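Mostyn Tableware Handling Study
Progress report to the Bosudance fund, second period
Prepared by the project office, Brangate

1. Purpose of this report

This report covers work on the clearing and setting of crockery at the Mostyn site during the second of 4 reporting periods. It follows the headings agreed in the grant letter. Spending is dealt with in section 5. The first-period report described the choice of site and the buying of stock, and that material is not repeated.

2. Table and layout

The layout trials are complete. The work surface is a table with a tan wooden edge and a white surface laid over most of it. The wooden edge is left showing along the far side. Two items are used as fixed points in the layout: a beige plastic tray with a raised, rounded rim, and a white round plate set next to it. All other pieces are placed by reference to these two.

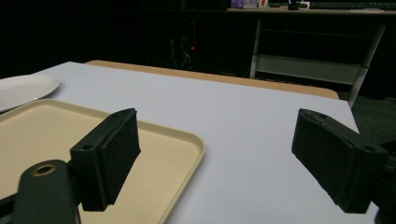 The centre of the table is kept clear at the start of each run. In the first period, pieces were stored on the table between runs, and this led to placing errors that could not be separated from handling errors. The revised rule is that a piece is either in the tray, in its set position or off the table. The rule has been in use since March and has removed the problem.

One difficulty remains. White plates on a white surface are hard to place by eye, particularly under the ceiling lights at Mostyn. A darker covering was tried for a short time and made placing easier, but most of the kitchens in the Jarkevden survey had pale worktops, and the pale surface has therefore been kept as the standard condition. Results with the darker covering are held separately and will be given in an annex to the final report.

3. Runs completed

A total of 381 runs were completed in the period, against a target for the whole grant of 2000. The rate was lower than planned in the first weeks, when the layout was still being changed, and has been steady since then. At the present rate the target will be met in the final period, with little time in hand.

Of the runs in this period, 18 were set aside. The causes were as follows.

Wrong starting layout: the tray had been turned end for end.
Piece missing from the set: found at the end of the session and logged late.
Chipped rim: plate withdrawn and replaced from stock.
Run sheet incomplete: no finishing time entered.

Runs set aside are not counted in the total above. The run sheet has been shortened to a single side, and the starting layout is now checked against a printed plan before each session.

4. Handling of large plates

Large plates continue to take longer than any other piece. Bowls and cups can be taken from above or from the side, and small plates can be lifted nearly flat. A large plate held at one point on the rim tends to swing, and the angle at which it is carried then governs how it can be put down. The working method now separates the task into three stages -- lift at the rim, turn on edge, lower -- and each stage is timed on its own.

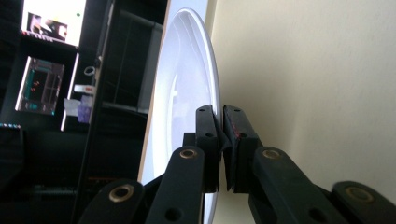

Turning on edge is the slowest of the three and shows the widest spread in times. The position of the hold on the rim appears to matter more than the weight of the plate, although the present set does not vary enough in weight to settle the point. A second set of large plates, heavier and with a narrower rim, has been ordered for the next period.

Lowering has improved. Most of the gain came from setting the plate down on the side nearest the tray first and then letting it come flat. Plates lowered in the open centre of the table still land off position more often than those lowered near a fixed point.

5. Spending and stock

Spending is within the agreed limits under all headings. Crockery is slightly under budget, as fewer pieces were broken than allowed for. Room hire at Mostyn is slightly over, owing to two added evening sessions. The project office asks that the underspend on crockery be carried over to room hire. No change to the overall grant is sought.

6. Work planned for the next period

The tray and plate layout will be held fixed. Runs with the heavier plates will begin in October, once the stock has been measured and marked. Stacking, deferred from this period, will be started with small plates only. A short note on stage timings for large plates will be sent to the fund ahead of the next full report.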